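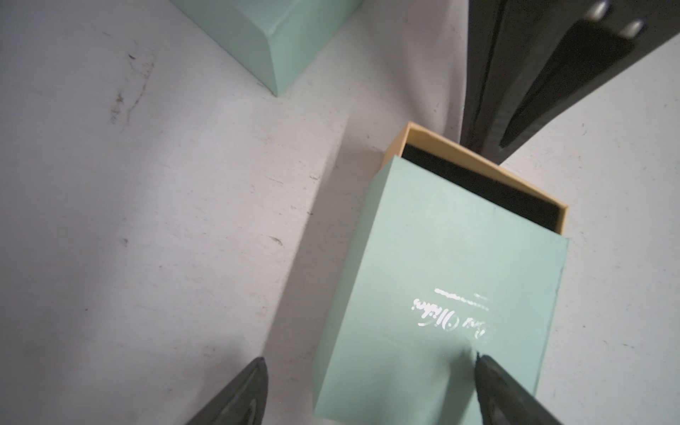 仙台、2020年7月

教育工学・授業実践フォーラム > 評価と測定 > スレッド:振り返りシートの自由記述を「関与度」の指標に使えるか

kiso_rubric
中学校理科、2学年担当です。校内研究で、授業後の振り返りシート(自由記述、上限なし)を生徒の関与度の指標として扱う案が出ています。手順は次のとおり。
1. Batuvineの提出欄に毎時記入させる
2. CSVで書き出し、文字数と疑問文の有無を集計
3. 単元末テストの得点との順位相関を見る
昨年10月の単元で試行したところ、有効な記述は376件でした。空欄と「特になし」は除いています。文字数と単元末得点の順位相関は弱い正で、疑問文の有無では差が出ませんでした。
質問は二点。文字数を関与の代理変数とすることの妥当性と、空欄の除外の是非です。先行実践があれば題目だけでも教えてください。

hyotei4
文字数は書字・入力の速度をかなり拾います。端末入力ならタイピング速度を共変量に入れないと解釈できません。
空欄の除外は反対です。関与が低い側の情報がそこに集中しているので、除外した時点で分布の下側を切っています。相関が弱く出るのは当然で、範囲制限の典型です。

tanbo_no_kyoshi
小学校ですが似たことをやりました。うちは紙です。
文字数はすぐやめました。二週目あたりから、長く書けばよいと児童が学習します。評価に使うと言っていなくても同じでした。

kiso_rubric
>>hyotei4
範囲制限の件、了解しました。空欄を0文字として戻した集計も出します。ただし欠席と未提出がCSV上で区別できません。Batuvineの書き出しではどちらも空のセルになります。

durnar_user
Durnarだと出欠の列が別に出ます。結合キーは出席番号で、転入生がいる学級だけ番号がずれるので注意。
Batuvineも管理者権限で書き出せば提出時刻の列が付いたはずです。時刻があって本文が空なら空欄提出、時刻もなければ未提出か欠席、と分けられます。

hyotei4
時刻列は教員権限でも出ます。書き出し画面の「詳細」を開いてください。初期状態では閉じています。

durnar_user
失礼、権限の話は旧版でした。訂正します。

magari_k
根本のところで疑問があります。関与を行動・感情・認知に分ける枠組みに立つなら、振り返りの文字数はどれを測っているのでしょうか。提出したかどうかは行動です。内容を読めば認知に近づく。文字数はその中間で、どちらとも言えません。
それを一つの数値にして学級間で比べるのは、測定として成立していないと思います。

kiso_rubric
学級間比較はしません。同一生徒の単元内での変化を見る予定です。最初の投稿に書いていませんでした。

magari_k
個人内変化なら話は変わりますが、その場合は順位相関では足りません。生徒をランダム効果に入れたモデルが要ります。毎時の記述は同じ生徒の繰り返しなので、376件を独立として扱うと標準誤差が小さく出ます。

hyotei4
同意。有効な単位は生徒数です。

tanbo_no_kyoshi
横から失礼します。校内研究でそこまで要りますか。報告を読むのは同僚で、次の単元の設計に使えればよいはずです。混合モデルを持ち出して、結果を読めるのが研究主任一人になるほうが困ります。
記述を3段階で読んで、気になる生徒の分を学年会で回覧する程度で、うちは用が足りました。

magari_k
校内で使うだけなら数値にしない選択もあります。数値を出すなら、出し方に条件が付くという話をしています。「相関があった」と紀要に書けば、翌年は根拠として引かれます。

tanbo_no_kyoshi
紀要に載せるとは書いてありませんが。

kiso_rubric
載せる予定です。分量は2ページ。

tanbo_no_kyoshi
それなら magari_k さんの指摘が先ですね。3段階で読む案は残してほしいですが。

zemi_archive
コーディングの信頼性について。3段階で読む場合は、最低でも二名で独立に読んで一致度を出してください。重みつきのカッパ係数で十分です。
以前、教科をまたいで1253件を読んだことがありますが、不一致の大半は真ん中の段階に集まりました。「授業内容に触れているが、自分の考えがない」記述をどちらに寄せるか、先に決めておくとかなり減ります。全件を二名で読む必要はなく、無作為に抜いた2割で一致度を確かめ、残りを分担しました。

hyotei4
その1253件、空欄はどう扱いましたか。

zemi_archive
空欄は段階0として別に立てました。3段階の外です。集計表には必ず件数を出しています。

kiso_rubric
段階0の扱いは採用します。読み手は理科の2名で組めそうです。学級名と氏名は伏せて渡します。

durnar_user
匿名化するなら、本文中の班員の名前も見てください。「○○さんの考えで」という書き方が相当数あります。Zornelの置換機能は名簿と照合しますが、ひらがな表記と愛称は拾いません。

magari_k
Zornelは改行を含むセルで行がずれる不具合がありました。直っているかは未確認です。置換前後で行数を照合してください。

durnar_user
今の版では再現しません。行数の照合をしておくことには賛成です。

tanbo_no_kyoshi
シートの問いの文は固定ですか。「今日わかったこと」と「まだわからないこと」では、疑問文の出方がまるで違います。疑問文の有無で差が出なかったのは、問いの影響では。

kiso_rubric
固定していませんでした。単元の前半は「わかったこと」、後半は「気づいたこと・疑問」です。実験の回だけ手順の反省も書かせています。

hyotei4
それだと個人内変化も見られません。問いの変更と時間経過が完全に重なっています。

kiso_rubric
そうなります。昨年分は記述の分類例としてのみ使い、相関は紀要に載せません。次の単元は問いを一つに固定して取り直します。文言は「今日の授業で考えたことを書いてください」の予定です。

magari_k
文言はそれでよいと思います。記入時間も固定してください。チャイム後に書かせる回が混ざると、そこで長さが落ちます。

tanbo_no_kyoshi
「考えたこと」は、中学生でも感想になりがちです。一回目に記入例を見せるかどうかで差が出ます。うちは見せました。

zemi_archive
見せると例文の型に寄ります。測定が目的なら見せないほうがよい。指導が目的なら見せる。両方を一枚のシートに載せるところに無理があります。

tanbo_no_kyoshi
授業で書かせている以上、指導が先だと思います。ここは譲れません。

kiso_rubric
最初の一時間だけ例を見せ、その回の記述は集計から外す形で考えています。Magesaの付箋機能で集める案も学年から出ていますが、字数制限があるため今回は使いません。集計の様式ができたら、このスレッドに列名だけ貼ります。

hyotei4
列名に「問いの文言」と「記入時間(分)」を入れておいてください。あとから足すと必ず抜けます。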